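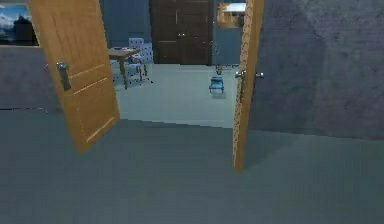 Pimelora training house: double doors open between the carpeted room and the brighter room behind it.

Pimelora progress report to the Joneo Fund
May 27, 2020

Hello from Grenatville! It's been a busy stretch, and I'm happy to say most of it was busy in the good way. I'll start with the number you'll want first. We have 184 finished demonstrations in the set, meaning a person drove the simulated robot from start to finish, the run was checked, and the labels are in. The goal in the grant is still 3,000 by the end of August, and yes, I can see how far apart those two numbers are. Please keep reading before you worry, though, as the early runs were always going to be the slow ones.

Most of my time went into doors. I wrote in the proposal that doors would be "a warm-up task," and I'd like to take that back. A person at the controls who has opened doors all their life will still come at a simulated one from the wrong side, or let go too soon and drive into the edge of it, or back up so far that they lose sight of the handle and have to start hunting for it again. Then there's going through afterward, which sounds like nothing and used up a good part of the time on each run.

So we changed how we split things up. A door run used to be one long recording with one label on it: "go to the other room." Now it has three parts (approach, open, pass through), and the person driving taps a key when they move from one to the next. It's a bit of a nuisance for them, and a couple of people grumbled, but the label quality is so much better that I'd do it again tomorrow. The learning system can practice on the opening part by itself without wading through all the driving on either side.
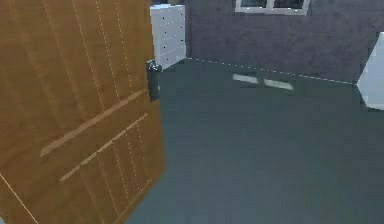
The other thing I got wrong was the starting positions. I had every run begin square to the doorway at a comfortable distance, mostly because that made the setup file short. The first policy we trained on those runs was great from that exact spot and pretty hopeless from anywhere else. Start it a little off to the side and it would sail up to where it thought the handle should be and push at the air. We now scatter the starting position and heading for each run, and some of them are downright awkward, with the door leaf taking up half the view. The drivers take longer on those. I'm fine with that.

We also spent time on the old driving software, and I'd put this down as the best money in the budget so far. There was a lag between the controls and the screen that all of us had gotten used to, and it made everybody steer in little jerks – correct, wait, correct again. The jerks went straight into the recordings, and from there into the robot's habits. The lag is mostly gone now. I went back and pulled the worst of the jerky runs out of the count, so they aren't part of the total at the top of this report. They're kept in a folder of their own in case we find a use for them.

Calimlim, the small shop that builds our rooms, sent over the latest furnished version of the house, and I love it. The older rooms were nearly bare. A robot that learns in a bare room learns that it can swing wide anywhere it likes, and then you put a chair down and it's all over. In the new rooms there's furniture to steer past, and things on top of other things, so we can write instructions like "stop in front of the TV" or "go to the lamp" and have them mean something. I asked for a few things to be left standing on open floor, too. Drivers go around those in all sorts of ways, and I want every one of those ways in the set.

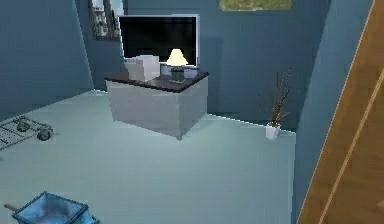
Please don't throw out the failed runs, the reviewer from Joneo wrote after my last report, because a system that only ever sees things go right won't know what to do when it bumps a door frame. I thought about that one for a good while. My first answer was going to be that failed runs are messy and hard to label, and they are! But the point is a fair one, and we've started keeping any run where the driver gets into trouble and then gets out of it. Those carry a "recovery" tag. The ones where the driver gives up are saved separately and don't count toward the goal.

A few odds and ends while I'm at it. The instruction sentences are being written by the drivers themselves after each run, in their own words, and I've stopped correcting the style. One person writes "head on through to the next room" and another writes "exit via door," and the system needs to cope with both. I do still fix spelling. We also found two rooms with the same name in the house file, which explains some very strange labels from early on, and those have been redone.

On money, we're a little under on driver hours and a little over on computer time, and I'd like to move some from the first to the second if that's all right with you. The training runs on the split-up door recordings need repeating more often than I'd planned for.
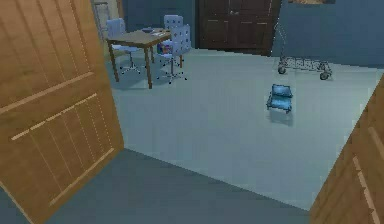
Will you make the August number?

I think we can, provided the second group of drivers gets going soon. Right now we have one group and one set of controls, and they're sharing. The second set is ordered. Splitting the runs into parts slowed us down while people learned the keys, and they're past that stage. If the new group picks it up as quickly as I hope, the rate should climb a lot over the next few weeks. If it doesn't, I'll write to you early and we can talk about whether the set should be smaller and more varied, which I wouldn't mind a bit.

Next up is longer runs with more than one doorway in them, plus a first batch of "find the thing and stop next to it" tasks in the furnished rooms. I'll send the budget change form separately, with the hours sheet attached.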